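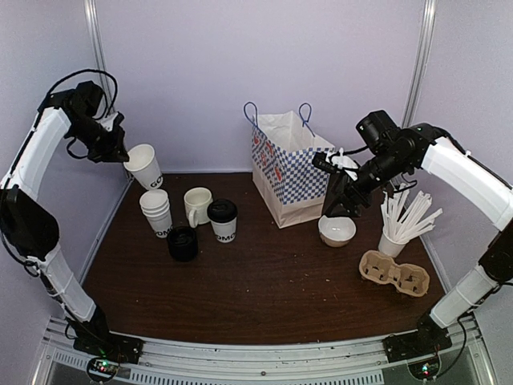 Grevora held its open day in November, and I drove up to Skorkwood for it with my notebook and a sandwich. I run a small coffee counter in an office building, and half of my morning goes to packing up orders for people on the upper floors. So when the flyer said "two-arm takeout packing, live, all afternoon," I decided to close early. The takeout booth was the one I spent the most time at. It had two arms, one at each near corner of a brown table, and the table was covered in things I handle every day: paper cups, black lids, a molded drink carrier, a cup full of wrapped straws, and a paper bag with blue checks and cord handles. The left arm was holding a cup by the rim just over the stack. I do that same move a few hundred times a week and never think about it.

The building is on Ndung'u Road, behind a tile warehouse. Parking was free but the lot was full by the time I got there, so I left the car by the tile place and walked back. You sign in at a desk, get a sticker, and go in through the loading door. I counted on staying an hour and stayed closer to three.

There were several booths. The first one by the door was sorting hardware, mostly washers. The next was a single arm folding hand towels, and it drew the biggest crowd. Past that was a long table with chairs where you could sit and ask questions. The takeout booth was on the back wall next to the water cooler, and for a good part of the afternoon I had it almost to myself.

The woman running it told me the station was called Latamon. I asked what that meant and she said it was the name of the project and she had not picked it. The goal is plain enough. Somebody calls in an order, the arms set up the cups, get the lids on, put the drinks in the carrier, and put the whole thing in the bag. They don't pour anything. All the cups that day were empty, and she said it will be a long while before they try it with coffee in them.

I asked how often it works. She said they had done 47 full orders the day before as practice, and 31 of them finished without a person stepping in. I thought that was a fair answer. A new hire on my counter would do better than that by lunchtime, but a new hire also knows what a lid is supposed to feel like when it snaps on.

It is slow. I timed one order on my phone and it took 14 minutes for two drinks. I can do the same order in less than one. The arms stop a lot between moves, and sometimes one of them waits while the other finishes. The sound is a soft whine with little clicks. It didn't bother me, and the people at the next booth were talking over it in normal voices.
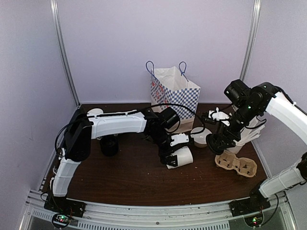 The takeout booth from the front. Left arm has a paper cup on its side, right arm is down by the plastic cup.

What I wanted to know about most was the cups, because cups stick. Anyone who has pulled one off a stack in a hurry has pulled two. She said doubles were their most common problem too. One arm can sometimes hold the stack while the other takes the top cup, but then both arms are busy and the order takes longer. I told her I give the stack a little twist with my thumb. She wrote that down, which I liked.

The second problem is lids. During my visit I saw the arms try a lid four times. Two went on. One sat crooked and one slid off onto the table, and she reached in and put it back where it started. She stops the arms with a switch before she puts a hand in there, every time, and there is a line of yellow tape on the floor that visitors stay behind.

The bag was opened for them ahead of time. I asked about that, and she said opening a flat paper bag is a separate job and they haven't started on it. I'd put it near the top of the list if it were me. Bags are where I lose time, especially the kind with handles, which catch on each other when you pull one from the box.

At three o'clock there was a short talk at the long table. Around 30 people came. Most of it was over my head, but the part on grippers was good. They passed one around and I got to squeeze the fingers together by hand. It was lighter than I expected. Someone asked about price and they said nothing was for sale yet, and that they were looking for two or three local shops to try a station next year. There was a sheet to sign. I put my name on it, with a note saying my counter is only six feet long and I'd have to measure.

Some practical notes if you go to the next one:

The coffee is from an urn and it's fine.

Wear a jacket. They keep the loading door open and it gets cold in the back.

Kids are allowed, but the towel booth has a high rail and small ones can't see over it. The washer booth is better for them.

Go before the talk if you want to ask questions, since the staff all move over to the long table after that.

I got back to the car at a quarter past four and hit traffic at the bridge. The next morning I had an order for six, two of them iced, and I pulled a double off the stack on the very first cup. I've emailed Grevora to ask what size table the station needs. If they write back I'll post the answer here.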